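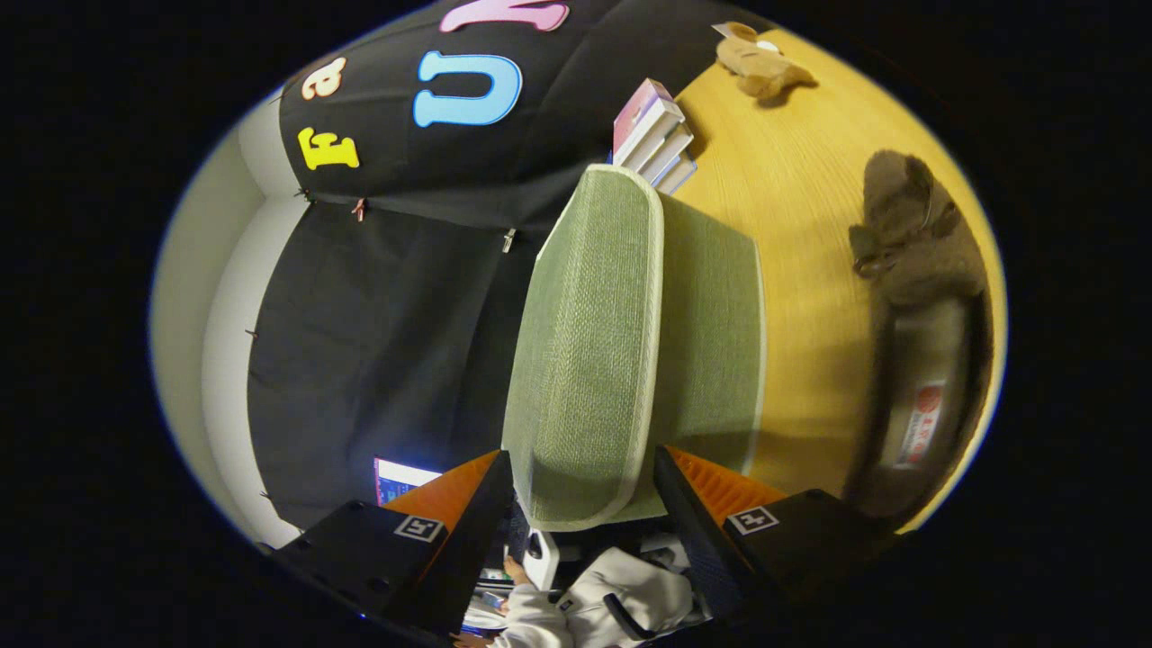 Lettered banner and plain black panel, with chair. Stekville reading room, February, before removal.

We use cookies to remember your display settings and to count visits to this notebook. By continuing to browse you accept their use. Manage preferences

WISURA TEXTILE WORKSHOP
Bench notebook, soft furnishings
February, entry opened 9:15 a.m.

Subject: Stekville reading room. Banner, backing panel, green chair, plush animals. Condition on site and first bench work.

The work order covers the black banner with the felt letters, the plain black cloth below it, the upholstered chair and the plush animals. The books were not part of the order. They were moved to the shelf by the door for the duration of the work and are to be returned when the chair goes back.

Condition on site

The banner was examined on the wall before anything was touched. The letters are felt on a black ground, large, each in its own color and set at an angle. The cream letter "a" has an orange outline, and this outline was examined more closely than the rest on account of the narrow strip involved. It is a separate piece of felt laid under the cream one and attached with glue. The glue has hardened along the left side of the letter and can be felt through the cloth with a fingertip. The sky-blue "U" is secure along both uprights and loose at the curve. The pink letter is secure. The yellow letter is secure except for one corner, where a thread of dried glue was removed with tweezers and kept in the sample envelope.

Three small fixings were recorded along the lower edge of the lettered banner. One of them is metallic. The cloth is slightly distorted at each point, with the weave pulled downward. The plain panel hangs below this edge, and its weight is carried largely at those points. This was noted on the previous visit and no action was taken at that time. It should be dealt with now.

The plain panel is sound. It is creased from folding and has collected lint in the usual manner of black cotton. There is one chalk mark low on the right side, which brushed out on site.

The chair is covered in a sage-green woven fabric with a lighter cream piping. The outside back is in good order. The piping is darker along the top, where the chair is taken hold of and pulled out. The seat was inspected with the chair turned over. The webbing is firm and the bottom cloth is intact, with one staple standing proud, which was tapped down. No moth. No odor.

Two plush animals were received, one tan and one brown. The tan animal has a paler patch near the head. It is not clear whether this is part of the original pattern or a result of handling, and the pile was compared under the bench lamp without a firm answer. It is recorded as unresolved, and no attempt will be made to even out the color. The brown animal is the larger and the dustier. A seam at the underside has opened for the length of a thumb and the filling shows.

Removal and transport

The banner and panel were taken down together and separated on the table. The banner was rolled face out over a cardboard tube, with tissue between the turns. Rolling face in was tried first and abandoned at the first turn, where the felt began to lift. Colleagues repeating this job should roll face out from the start and should begin at the end without the loose letter.

The panel was folded over a rolled towel. The animals traveled in a lidded crate. The chair was wrapped in a clean sheet and stood upright in the van.

Bench measurements

Banner width, flat and unstretched: 113 cm. The height was taken at the left side and again at the right and the two readings did not agree. The hem is uneven at the right and this appears to be original to the making. The wall fixing plan should be drawn from the left side only.

The plain panel is a Vachon black cotton, confirmed by comparison with the swatch book, at a stated weight of 300 g per square meter. This is heavier than the banner ground. A lighter cloth would have been the better choice below a pinned edge, but the panel is in good condition and the client has asked that it be kept.

Adhesive trials

Test strips were prepared on offcuts of black cotton, using wool felt from stock in colors close to those of the letters. The strips were numbered 1 to 5 and treated as follows.

Strip 1. Existing type of white craft glue, thin coat. Control.
Strip 2. The same glue, thick coat.
Strip 3. Heat-bonded web, low iron, pressing cloth.
Strip 4. Whipstitch in matching polyester thread, no adhesive.
Strip 5. Heat-bonded web, then whipstitch at the corners only.

The strips were left under a flat weight until 2 p.m. and then peeled by hand from the short end. Strip 1 released in one piece with light effort. Strip 2 held at the center and released at the edges, and the cloth had stiffened so that it would not hang. Strip 3 held well, though a faint shine was visible on the black ground where the web extended past the felt. Strip 4 held and hung freely. Strip 5 held best and showed the same faint shine, to a lesser degree.

Method selected: strip 4, stitching only. The shine on strips 3 and 5 would be visible on a black ground under the ceiling lights at Stekville. The stitching takes longer and the hours have been entered on the job sheet accordingly.

Letters

Loose areas only are to be stitched. It was considered whether to take every letter off and begin again. The glue under the secure letters has penetrated the ground, and lifting them would leave pale residue that could not be fully removed. They will stay where they are, at the angles at which they were set.

The "U" was worked first. The curve was laid flat, pinned, and stitched from the inside of the bend outward. A first attempt worked from the outside produced a pucker and was unpicked. Thread: sky blue, single strand, waxed. The stitches are small and pass through the black ground to the reverse, where a narrow cotton tape has been placed to take the strain.

The orange outline of the "a" was softened along the left side with a damp cloth held in place and then eased with a bone folder. The hardened glue came away in flakes. A little orange color transferred to the cloth. Dampening was stopped at once and the remainder was done dry. Note for the file: the orange felt is not colorfast and must be kept away from moisture in all later cleaning. The client is to be told this in writing.

Lower edge and panel

The present fixings will not be used again along this edge. A flat cotton tape will be sewn across the full width of the banner on the reverse, and the panel will be attached to the tape with hook-and-loop strip. The soft side goes on the banner and the hook side on the panel, so that the banner can be laid face down on other textiles without catching. The whole assembly will then hang from a batten in a sleeve at the top.

The distorted weave at the three points was relaxed with cool steam from the reverse, well clear of the orange felt, and patted flat. Two points closed. The third remains open and a small patch of black cotton was stitched behind it. The patch is not noticeable from the front at reading distance.

Chair

Vacuumed through a screen, outside back first, then arms and seat. The Daltberg upholstery shampoo was tested on the underside of the seat rail and left until dry. No change to the green and no ring. It was then used as dry foam on the piping only, applied with a soft toothbrush and lifted with white toweling. The top piping came up nearly to the color of the sides. A second application was considered and declined, the cord inside having begun to feel damp. The chair was placed by the open window, away from the radiator.

The woven cover was not shampooed. It did not require it.

Plush animals

Both were brushed and vacuumed through the screen. The open seam of the brown animal was closed with a ladder stitch in brown buttonhole thread after the filling had been pushed back with a knitting needle. The remaining seams were tested by pulling and held. The eyes were tested in the same way on both animals and are firm.

Surface washing was carried out on the brown animal only, with lukewarm water and a few drops of wool soap, working with the pile. The rinse water was gray at the first pass and clear at the last. It is drying on the mesh rack and is to be turned in the morning. The tan animal was left dry pending a decision on the pale patch.

Materials used, for restocking

Sky blue polyester thread, one reel opened.
Cotton tape, black, narrow. Stock low.
Hook-and-loop strip, black, sew-on. The adhesive-backed type was delivered in error and has been set aside for return.
Brown buttonhole thread.
White toweling, to laundry.

Open items

Sleeve for the batten has been cut but not sewn. The batten itself must be sanded at both ends before it goes anywhere near the cloth.
Client to confirm hanging height. The wall at Stekville is white and earlier holes will show if the banner is hung any lower.
Corner of the yellow letter still to be stitched.
Seat rail to be checked for residue once the chair is fully dry.
Letter regarding the orange felt to be drafted and placed in the job folder with strips 3, 4 and 5. Strips 1 and 2 may be discarded.

Bench cleared 4:40 p.m. Banner left flat, face up, under tissue. Iron unplugged.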